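# About Rallska

Rallska makes bar soap, hand wash, body lotion and a small range of unscented products for people whose skin doesn't get along with perfume. We sell to households through our own shop and website, and to small hotels, gyms and clinics through our trade desk. The company has 58 employees, and all of our soap is made, cured, cut and wrapped at the same site.

## How we started

Bindu Pinto started the company after several years of working in a testing lab for other people's cosmetics. She wanted a plain bar that rinsed clean in hard water and didn't leave her hands tight by the end of a shift. The first batches were made in a rented kitchen in the evenings and sold at a monthly market. The bar she settled on had olive oil, coconut oil, shea butter and oat extract in it, and it is still in the range. We call it the Hakelov bar, after the street the kitchen was on.

The market stall led to a few shops, and the shops led to a first trade order from a guesthouse that wanted a smaller size for its bathrooms. We had no mold for a small bar, so that order was cut by hand with a cheese wire. We bought a proper cutter out of the proceeds.

## What we make

The range is short on purpose. A new product goes on sale only when we have made it in full batches for a whole season and are happy that it comes out the same way each time.

- **Hakelov** is our original bar. It comes in oat, cucumber and mint, cedar, and unscented.
- **Rizzi** is the liquid line: hand wash, body wash and a refill pouch for each. It is thicker than most hand washes, so one pump is usually enough.
- **Stisteck** is a solid lotion in a twist-up tube. It has beeswax in it and is not suitable for vegans. The Hakelov bars and everything in the Rizzi line are vegan.

We stopped making bath salts and lip balm some time ago. People still write in about the lip balm, and we have no plans to bring it back.

## How the soap is made

The bars are cold process. Oils are weighed and warmed, lye solution is added, and the mix is stirred until it thickens and can be poured. A full batch fills 2 long molds and gives 1000 bars after trimming. The blocks stay covered overnight, are cut the next day, and then go onto racks in the curing room for six weeks. Curing lets water leave the bar, which makes it harder and longer lasting.

Trimmings are shredded and pressed into what we call shop bars. The color and scent vary and we can't tell you in advance what you'll get. They are sold only at the counter.

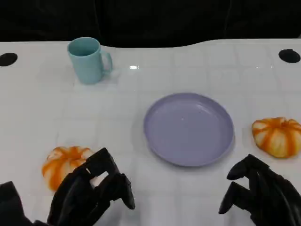
Liquid products are made in a separate room on separate equipment. Unscented products are always the first thing made after a full clean-down, and the scented ones follow. We keep a sample from every batch for the length of its shelf life, stored with the batch number that is printed on the wrapper or the base of the bottle. If you contact us about a product, please have that number ready.

## Ingredients

Every ingredient is listed on the pack and on the product page, including the parts of a fragrance that people are known to react to. We use palm-free recipes throughout. Fragrances are a mix of essential oils and lab-made scent, depending on the product. Cucumber, for instance, has no essential oil to speak of, so the cucumber in our cucumber and mint bar is lab-made and the mint is peppermint oil.

We don't describe our products as treatments. They are soaps and lotions. If you have a skin condition, talk to your doctor or pharmacist before changing what you use, and try a new product on a small patch first.

## Packaging and refills

Bars are wrapped in uncoated paper with a paper label. Rizzi bottles are made to be refilled, and the pouches hold enough for three fills of the standard hand wash. The pump is the part that wears out first. We sell replacement pumps on their own at cost.

You can bring any clean container to the shop counter and have it filled by weight. Last year we did 2930 refills this way. Please dry the container before you come in, as water left in the bottom can spoil the product.

## Visiting the shop

The shop is at the front of the building and opens at 10 a.m. There is a sink by the door where you can try anything in the range. Parking is behind the building, through the gate marked Deliveries. We close for stocktaking during the first week of March, and online orders placed that week go out the week after.

We don't run factory tours. The curing room has a viewing window onto the shop, and staff are glad to answer questions when the counter is quiet.

## Trade customers

Trade accounts are open to hotels, guesthouses, gyms, clinics and independent shops. The minimum first order is one case. Small bars can be supplied with your own label if you order by the full batch, and label proofs need to be approved before the soap leaves the curing room. Write to the trade desk through the contact page and include your delivery address, so we can quote for shipping at the same time.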